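Zandeo sink clearing: FAQ

Can it tidy round a kitchen sink yet?
In part. It handles one item at a time, slowly.
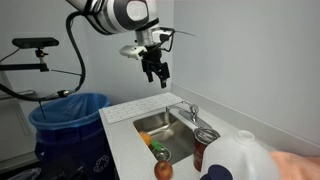 Rigid items up to 2 kg are within range. Cloths remain unreliable. 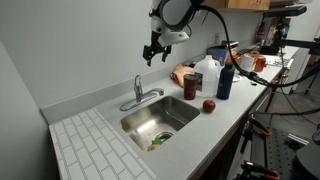 How long does a full counter take?
Allow 37 minutes, with a person supervising.

Which items should be left out?
Glassware and knives.

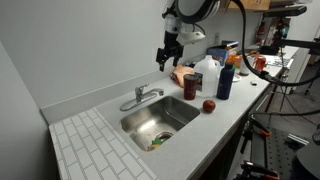

Limits

Tumblers with lids are rated for upright pick-up only.
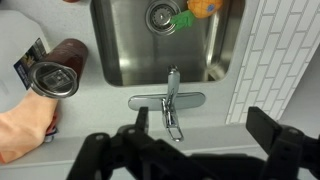

Grip force is capped at 30 N in release 3. Washing up is not supported.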